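Husness Handling Cell, Simulated Tasks
Pre-release inspection checklist, with reviewer comments
Review date: 19th January
Sheet 11, tabletop pick, single object

1. Workspace limits loaded and match the cell drawing.
Result: Pass
Comment: They match the drawing. Whether the drawing matches the real cell in Vedatgate is a different question, and I have asked it before.

2. Speed limit set for approach moves.
Result: Pass with comment
Comment: Limit is set in the config file. Anyone with access to the folder can change it and no log entry is made. Last July's review said the same thing and the item was closed as "accepted."

3. Gripper open before approach.
Result: Pass
Comment: Fingers wide apart with a clear gap between them. I want this checked by the controller. At present it is checked by whoever happens to be watching.

4. Clear space between gripper and object at start.
Result: Pass
Comment: See view below. The rule asks for "adequate clearance" and gives no figure. I can't fail anything against that wording, and I can't really pass it either.
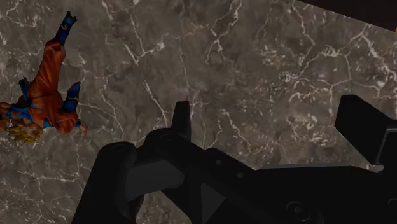
Item 4, simulated view. Figure in orange on the left, gripper not yet in contact.

5. Object suited to the task.
Result: Open
Comment: Spiky hair, bent legs, an arm out to one side. The Zodau grasp guide deals with boxes and cylinders and stops there. Somebody needs to write down where on a shape like this a grasp is allowed. "The planner will find one" was the reply I got. I would like to see which one.

6. Surface properties recorded.
Result: Fail
Comment: The surface looks like polished marble with heavy white veins. The friction value in the file is the default. Looks and physics are set separately in this package, so a nice stone finish tells me nothing about how anything slides on it.

7. Lighting varied across runs.
Result: Fail
Comment: Even light from above in all 24 runs I opened. The procedure says "varied."

8. Run count and success rate reported.
Result: Pass with comment
Comment: 555 runs reported, 26 marked as failed. No definition of failure attached. Does a dropped object count if it was lifted first? Kelemen's summary calls the result "production ready." Strike that phrase.

9. Stop function tested.
Result: Not applicable, according to the form
Comment: I disagree with the form. A stop in simulation proves little about the hardware, but the command path is shared and it can be tested.

Overall: Not released. Items 5, 6 and 7 to be fixed and the sheet submitted again in full. Please don't send only the changed pages.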